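Floltier Markenverwaltung im Test: Logoumstellung im Filialbetrieb

Prüfbericht der Redaktion Handelstechnik
Kategorie: Software für Filialunternehmen
Geprüfte Fassung: Floltier 4, Ausgabe für den stationären Einzelhandel
Anbieter: Utcombe

Gegenstand der Prüfung

Die Umstellung eines Firmenlogos gehört zu den Vorhaben, deren Aufwand im Handel regelmäßig unterschätzt wird. Der Entwurf liegt in der Regel früh vor, die Agentur liefert Reinzeichnung und Farbwerte, und anschließend beginnt die eigentliche Arbeit: Außenwerbung, Einkaufstüten, Kassenbons, Regalschienen, Berufskleidung, Briefbogen, Eigenmarkenetiketten, Fahrzeugbeschriftung. Floltier ist eine webbasierte Anwendung, die diesen Bestand erfassen und den Austausch bis in die einzelne Filiale steuern soll.

Die Redaktion hat das Programm über einen Zeitraum von 90 Tagen eingesetzt. Grundlage war der anonymisierte Datenbestand einer regionalen Drogeriemarktkette mit 40 Filialen, die ihr Bildzeichen vereinfacht und ihren Schriftzug neu gesetzt hat. Bewertet wurden Einrichtung, Bestandserfassung, Freigabeverfahren, Druckdatenausgabe, Auswertung und Betreuung durch den Anbieter. Die gestalterische Qualität des neuen Logos war nicht Gegenstand der Prüfung.

Einrichtung und Rechtevergabe

Floltier wird ausschließlich als gehosteter Dienst angeboten. Eine lokale Installation entfällt, die Anmeldung erfolgt über den Browser oder über das vorhandene Firmenkonto. Im Test war der Mandant am Vormittag beantragt und am Nachmittag freigeschaltet. Die Filialstruktur lässt sich als Tabelle einlesen. Dabei verlangt das Programm eine eindeutige Filialnummer, eine Anschrift und eine Flächenangabe; fehlt eines dieser Felder, wird die gesamte Zeile abgewiesen. Die Fehlermeldung nennt zwar die Zeile, leider aber nicht das Feld. Bei größeren Beständen führt dies zu vermeidbarer Sucharbeit.

Die Rechtevergabe unterscheidet zwischen Zentrale, Region, Filiale und externem Dienstleister. Eigene Rollen können angelegt werden, sofern die erweiterte Lizenz gebucht ist. Für die meisten Häuser dürften die vorgegebenen Rollen ausreichen. Zu beanstanden ist, dass externe Druckereien in der Voreinstellung sämtliche Logofassungen einsehen können, auch solche, die noch keiner Öffentlichkeit vorgestellt wurden. Unternehmen, die einen Markenauftritt unter Vertraulichkeit vorbereiten, sollten diese Einstellung vor der ersten Einladung ändern.

Bestandserfassung

Kern der Anwendung ist das Verzeichnis der sogenannten Markenträger. Darunter versteht der Anbieter jeden Gegenstand, auf dem das Logo erscheint. Mitgeliefert wird ein Katalog mit 400 vordefinierten Trägern, vom Pylon auf dem Parkplatz bis zum Namensschild. Der Katalog ist sorgfältig gegliedert und hat der Redaktion mehrfach Positionen in Erinnerung gerufen, die in der eigenen Planung fehlten, darunter die Trennstäbe am Kassenband und die Rückseiten der Geschenkkarten.

Jede Filiale erhält eine Liste, die vor Ort am Tablet abgearbeitet wird. Zu jedem Träger können Menge, Zustand, Format und ein Foto hinterlegt werden. Die Bedienung ist schlicht und nach kurzer Einweisung auch für Personal ohne besondere Vorkenntnisse geeignet. In Kellerräumen und Lagerbereichen ohne Netzempfang speichert die Anwendung die Eingaben zwischen. Dies funktionierte im Test zuverlässig, mit einer Einschränkung: Fotos, die ohne Verbindung aufgenommen werden, verlieren bei der späteren Übertragung ihre Zuordnung zum Regalplatz und müssen von Hand nachgetragen werden.

Eigenmarkenprodukte werden gesondert geführt. Das ist sachgerecht, denn bei Etiketten und Faltschachteln bestimmen Restbestände und Mindestauflagen den Zeitpunkt des Wechsels, während Beschilderung meist an einem festen Termin ausgetauscht wird. Floltier erlaubt es, für jeden Artikel einen Abverkauf des alten Etiketts vorzusehen und die neue Fassung erst mit der folgenden Druckauflage zu aktivieren. Pflichtangaben auf der Verpackung werden vom Programm nicht geprüft. Der Anbieter weist in der Dokumentation darauf hin, jedoch an recht entlegener Stelle.

Freigabeverfahren

Für jede Anwendung des Logos kann eine Freigabekette hinterlegt werden. Eingereichte Entwürfe werden mit der Gestaltungsrichtlinie abgeglichen: Schutzraum, Mindestgröße, zulässige Hintergrundfarbe, Seitenverhältnis. Verstöße zeigt das Programm als Anmerkung am Entwurf an. Die Prüfung des Schutzraums arbeitete genau. Weniger überzeugend ist die Farbprüfung, die Sonderfarben nur dann erkennt, wenn sie exakt so benannt sind wie in der Richtlinie. Bereits ein zusätzliches Leerzeichen im Farbnamen löst eine Beanstandung aus.

Positiv hervorzuheben ist die Protokollierung. Jede Freigabe, jede Ablehnung und jede nachträgliche Änderung wird mit Zeitangabe und Rolle festgehalten und kann für die Revision ausgegeben werden. Stellvertretungen lassen sich befristet einrichten – ein Umstand, der in der Urlaubszeit erheblich zur Terminsicherheit beiträgt.

Nicht vorgesehen ist eine parallele Freigabe durch mehrere Abteilungen. Die Stationen werden immer nacheinander durchlaufen. Bei einer Kette mit Marketing, Einkauf und Rechtsabteilung verlängert sich das Verfahren dadurch spürbar. Nach Auskunft des Anbieters ist eine Änderung in Vorbereitung; einen Termin hierfür erhielt die Redaktion nicht.

Druckdaten und Schnittstellen

Die Ausgabe druckfertiger Dateien erfolgt über Vorlagen. Filialen können Plakate, Aushänge und Preisschilder selbst befüllen, ohne das Logo verschieben oder skalieren zu können. Die erzeugten PDF-Dateien wurden von den beiden beteiligten Druckereien ohne Rückfrage angenommen. Großformate für Fassadenschriften sind von dieser Funktion ausgenommen und müssen weiterhin über die Werbetechnik angefordert werden.

Schnittstellen bestehen zu gängigen Warenwirtschaftssystemen und zur Bilddatenbank Kulkarni, die von der geprüften Kette ohnehin genutzt wird. Der Abgleich mit Kulkarni läuft nächtlich und lässt sich auch von Hand anstoßen. Wird dort eine Datei ersetzt, übernimmt Floltier die neue Fassung in alle noch offenen Aufträge. Bereits freigegebene Aufträge bleiben unberührt. Diese Trennung ist richtig gewählt und in der Oberfläche klar gekennzeichnet.

Auswertung

Die Übersicht stellt den Fortschritt je Filiale, Region und Trägergruppe dar. Die Darstellung ist nüchtern gehalten und auch im Ausdruck lesbar. Kosten können als Plan- und Istwert geführt werden, allerdings nur in einer Währung je Mandant. Unternehmen mit Standorten in der Schweiz müssen sich mit einem zweiten Mandanten behelfen, dessen Zahlen anschließend außerhalb des Programms zusammengeführt werden.

Vermisst wurde eine Terminwarnung auf Ebene des einzelnen Dienstleisters. Verzögert sich ein Montagebetrieb in mehreren Filialen, erscheint dies als Reihe einzelner Abweichungen. Der Zusammenhang muss vom Bearbeiter selbst erkannt werden.

Betreuung und Dokumentation

Anfragen an den Anbieter wurden in deutscher Sprache, sachlich und überwiegend am selben Tag beantwortet. Das Handbuch ist vollständig, folgt jedoch dem Aufbau der Menüs und kaum dem Ablauf eines Umstellungsprojekts. Für die Einarbeitung neuer Mitarbeiter in den Filialen empfiehlt sich daher eine eigene Kurzanleitung.

Bewertung

Einrichtung: befriedigend
Bestandserfassung: gut
Freigabeverfahren: befriedigend
Druckdaten und Schnittstellen: sehr gut
Auswertung: befriedigend
Betreuung: gut
Gesamturteil: gut

Floltier eignet sich für Filialunternehmen mittlerer Größe, die eine Logoumstellung mit eigenem Personal steuern und über eine gepflegte Gestaltungsrichtlinie verfügen. Häusern mit wenigen Standorten wird die Anschaffung nur empfohlen, wenn ein umfangreiches Eigenmarkensortiment zu betreuen ist.
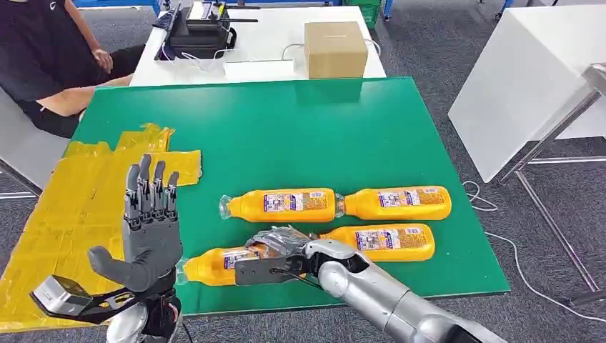
Lizenz und Bezug

Floltier wird als Jahreslizenz je Filiale vertrieben. Die Module Eigenmarken und Druckvorlagen sind gesondert zu buchen, der Trägerkatalog ist im Grundumfang enthalten. Ein Testzugang kann bei Utcombe schriftlich beantragt werden. Nach Vertragsende stehen die erfassten Daten als Tabellenausgabe zur Verfügung, Fotos müssen vorab einzeln nach Filialen heruntergeladen werden.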